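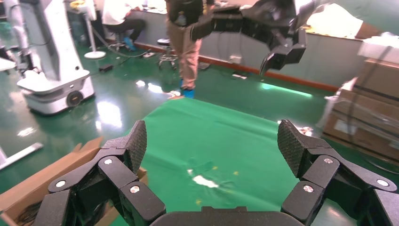

労災上乗せ補償プラン「Haletik ワーク」 小規模事業所むけ

従業員16名までの事業所で使える、政府労災の上乗せ補償です。取扱いはSterkport保険サービス。6月に内容を一部変更したので、前のパンフレットをお持ちの方は差し替えてください。旧版(表紙が緑のもの)は使えません。

政府労災に未加入の事業所は申込み不可。先に労働基準監督署で成立手続きをお願いします。よく聞かれるので最初に書いておきます。

■対象になる人
正社員、パート、アルバイト、日雇い。試用期間中も可。
事業主本人と役員は、特別加入をしている場合のみ。
派遣で受け入れている人は対象外(派遣元の契約を確認のこと)。
家族従業員は働き方によります。給与の支払い記録があるかどうかがまず一つの目安。申込み前に電話ください。

■補償の内容
死亡・後遺障害 政府労災の認定後、契約の口数に応じて一時金。
入院 1日につき1口1,000円。
通院 1日につき1口500円。
休業 待期期間の3日目までは出ません。4日目から。
通勤災害 標準で付いています。以前は特約でした。
職業性の疾病 腱鞘炎、腰痛、熱中症など。ただし政府労災の認定が前提で、認定が下りるまで支払いは保留になります。腰痛はとくに時間がかかることが多いです。

入院・通院とも支払日数の限度は通算225日。入院と通院を合わせて数えます。別々ではありません。同じ日に両方ある場合は入院のほうで計算。

口数は1口から。全員同じ口数でなくてもかまいませんが、その場合は区分(事務、現場、配達など)ごとに揃えてください。個人別の設定はできません。

■Halonen 特約(使用者賠償)
従業員や遺族から損害賠償を請求されたとき用。弁護士費用と示談金が対象です。単独では付けられません、基本プランとセットのみ。途中付帯は更新月まで待っていただきます。
事故のあとに勝手に示談すると支払えないことがあります。必ず先に連絡を。

■Astgate 相談窓口
契約者と従業員が使える電話相談。復職の進めかた、書類の書き方、休業中の社会保険料のことなど。無料、回数制限なし。受付は午前9時から午後5時、昼休みも出ます。
相談した内容が会社側に伝わることはありません。従業員の方に窓口のカードを配っておいてください。カードは証券と一緒に人数分お送りしています。足りなければ追加します。

■お支払いできないもの
・故意、または飲酒運転など重大な法令違反によるもの
・業務と関係のない私的なケガ
・契約の開始日より前に起きた事故
・地震、噴火、津波(特約なし。現在準備中、時期未定)
・副業先での事故。副業先の契約で請求してくださいい

■保険料
業種と口数、人数で決まります。事務のみの事業所と建設では差がかなりあるため、ここには載せていません。見積りは無料。必要なものは次のとおり。

業種(実際にやっている作業をなるべく細かく)
従業員数と雇用形態の内訳
直近の労働保険の申告書の控え
過去の労災の有無

「製造業」だけだと計算できません。何を作っているか、機械を使うか、高所の作業があるか、まで書いてください。倉庫と配達を兼ねている人がいる場合はその旨も。

支払いは年払いか月払い。月払いは口座振替のみで、初回だけ振込になります。年払いはカード可。

■人数が変わったとき
増減があったら翌月末までに届け出。用紙はPDF、FAX可。届け出が遅れると、増えた分の人が補償されない期間が出ます。短期のアルバイトを入れた月はとくに忘れやすいので注意。
16名を超えた場合は年度末まではそのまま継続、次の更新で別プランに移ります。保険料の計算方法が変わるため、更新の案内は早めに送ります。

■事故がおきたら
1. まず病院。健康保険証は使わないで「労災です」と窓口で伝える
2. 監督署へ出す書類の準備(病院にも渡すものがあります)
3. 当社へ連絡。事故の日時、場所、ケガの部位、かかった病院
4. 請求書が届いたら記入して返送

診断書は原則いりません。通院が短い場合は領収書のコピーで足ります。後遺障害の請求では必要、費用は当社負担。
健康保険証を使ってしまった場合も切り替えできることが多いので、早めに病院へ。月をまたぐと手続きが面倒になります。

■よくある問い合わせ
・政府労災が不支給だったら
 本プランも支払いなしです。審査請求中は保留扱い、結果が出てから再度判断します。
・退職した人の請求は
 在職中の事故なら可。退職後でも本人から直接請求できます。
・在宅勤務は
 業務中なら対象。仕事の時間がわかる記録を残してください。チャットの履歴やメールでも可。
・外国籍の従業員は
 国籍は問いません。案内は英語、ベトナム語版あり。ポルトガル語は作成中です。
・解約は
 いつでも可。年払いは月割りで返戻。ただし請求が進んでいる件がある時は、その処理が済んでからになりまます。

■申込みの締切
毎月20日締め、翌月1日開始。20日を過ぎると翌々月からになります。申込書の印鑑もれが多いです、送る前に2か所確認してください。

このページは概要です。細かい条件は約款と重要事項説明書で確認のこと。

取扱代理店 Sterkport保険サービス 法人窓口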